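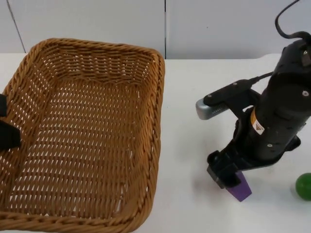 El brazo derecho con el bloque morado en la pinza, junto a la cesta.

Ajuste de la celda de dos brazos: cable de cámara y pinza

07/06/2019

La celda Nirkent llevaba desde la última revisión perdiendo la imagen de la cámara de muñeca derecha. El fallo aparecía solo con la muñeca girada hacia la cesta, así que descarté el software y fui directo al cable.

El tramo entre el soporte y el cuerpo del brazo estaba demasiado tenso. Aflojé la brida, dejé 13 mm más de holgura y volví a sujetarlo. También reapreté los tornillos del soporte, dos de ellos con fijador nuevo de Pronik – el anterior se había cuarteado.

Después tocó la pinza. Procedimiento:

Cerrar en vacío y poner a cero.
Abrir y cerrar 3 veces a velocidad reducida.
Repetir con el bloque morado y anotar la corriente.
Bajar hasta la mesa y corregir la altura de referencia.

La altura salió desviada 4 mm. Corregida en el fichero de Baidoo, que sigue sin avisar cuando guarda encima de la configuración anterior. Conviene hacer copia antes.

Con todo montado dejé la rutina corriendo casi 1.000 ciclos. Ningún corte de imagen. El brazo izquierdo no lo he tocado; su cable tiene el mismo recorrido y lo cambiaré en agosto, cuando llegue el repuesto de Brikico.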